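# Getting a clean seal on a small L-bar sealer

I pack soap for a living (well, Zahira Halim makes the soap and I do everything that happens after it leaves the moulds), and most of my working day goes on our old Gronden L-bar sealer. It's a good machine, but it came with four pages of instructions and half of those were about the plug. So this is how I set it up, in the order I do it.

## What you'll need

- Your sealer, switched off for now
- A roll of centre-folded film. I use the Tunomar in the thinner grade
- PTFE tape for the sealing bar
- A dry cotton cloth
- A few products you don't mind ruining

## Load the film

Put the roll on the cradle with the fold facing the back. Get this wrong and you'll have a lovely sleeve with no back to it, which I did for a whole morning when we first got the machine.

Pull the film over the pin rollers and split the two layers around the product tray. Top layer over, bottom layer under. Then tug it gently and check that it runs straight. If it drifts to one side, move the roll collars a few millimetres and try again.

## Set the heat and the dwell

Heat first. Turn the dial to the lowest setting that the film maker suggests and leave it for 10 minutes. The light on ours goes green long before the bar is evenly hot, so I ignore the light and go and put the kettle on.

Now bring the arm down on an empty bit of film and look at the edge:

1. **Stringy, with little whiskers:** too hot, or you're holding it down too long.
2. **Peels apart when you pull:** too cool, or too quick.
3. **Thin, smooth and doesn't budge:** leave it alone!

Change one thing at a time. I know it's tempting to nudge both dials, but then you've no idea which one did it. I write the setting on masking tape and stick it to the lid, and ours has said 13 on the dwell dial since September.

## Leave enough slack

Film that's too tight will split at the corners in the tunnel, and film that's too loose gives you those floppy dog ears. For a single bar I leave a finger's width all round. For the Gelta gift boxes I leave a bit more, as the corners are sharp.

Punch your vent holes before you seal. One or two small ones on the underside is plenty.

## Keep the bar clean

Burnt film builds up on the wire and it'll ruin your seals long before you notice it. I wipe ours down every 80 packs, switched off but with a bit of warmth still in it.

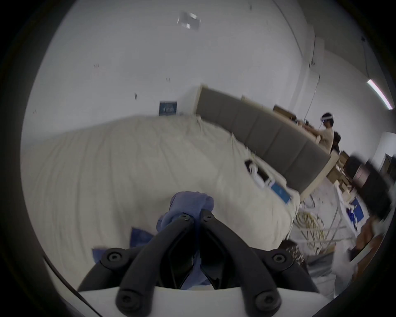
Don't use anything metal to scrape it, even if there's a stubborn lump. Warm the bar slightly, switch off at the wall, and rub along its length with the cotton. If the PTFE tape has gone brown or started to lift, replace it. I get mine from Hermans and a roll lasts us 900 packs, give or take a bad week.

## If the seal still won't hold

Check the pad on the bottom jaw. Ours had a dent right in the middle and I spent ages blaming the film. You can usually flip the pad over and get a second life out of it. After that it's a new one, and they slide in from the left.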